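Birdie Tillman keeps her play kitchen in a cupboard under the stairs, and getting it out takes longer than you'd think, because she stops to tell you about every piece.

"This spatula is older than my marriage," she says, and she's off. It's red plastic, with a little hole at the end of the handle so it can hang from a nail. It has never hung from a nail. It lives in a red cup with a white rim, and Birdie says that if you put it anywhere else the children will march it right back.

She runs Vaker, a Sunday play morning for toddlers and whoever brings them, out of her front room. I went along wanting to hear about toys and I came home wanting to buy a cup and a spatula!

"People ask me what to get for a two-year-old and they expect me to name some big kitchen with a stove that beeps," she says. "I tell them a cup, a bowl, something to stir with and one vegetable. You can cook for a month on that."

The one vegetable, at her house, is a carrot. There have been others (she speaks fondly of an eggplant that left in somebody's coat pocket) but the carrot is the favorite, and it has been soup, a birthday cake, a telephone and medicine for a sick bear.

Then there's the box. It's pale wood, with a long narrow slot and a small round hole in the flat top, and I assumed it belonged to some sorting game. Birdie bought it at a yard sale from her neighbor Dolores Greenberg, who couldn't remember what it was for either.

"I love that I don't know," Birdie says. "The kids decided it was the oven. Then it was the toaster, on account of the slot, and last week Hazel's boy was mailing letters in it. I would never have come up with that."

Hazel is Hazel Yazzie, who has been bringing her son for five months and now helps set up. She was the one who talked Birdie into using trays. "Before that it was just a heap," Hazel told me. "Put a tray down and they start serving you. They carry it like waiters, all serious."

I asked whether she ever replaces things when they get scuffed. Birdie looked at me as if I'd suggested replacing the children. She washes the plastic in the sink and wipes down the wood with a damp cloth – never a soaking one – and that's the whole routine.

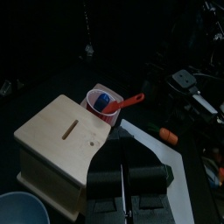
What she'd like next is more bowls. She has four and there are mornings when four is a war. "Bowls are hats," she says. "Bowls are boats and drums and beds for mice. You can't have too many, and I'll take anybody's."

Contact Vaker | © Vaker Play Mornings | Back to top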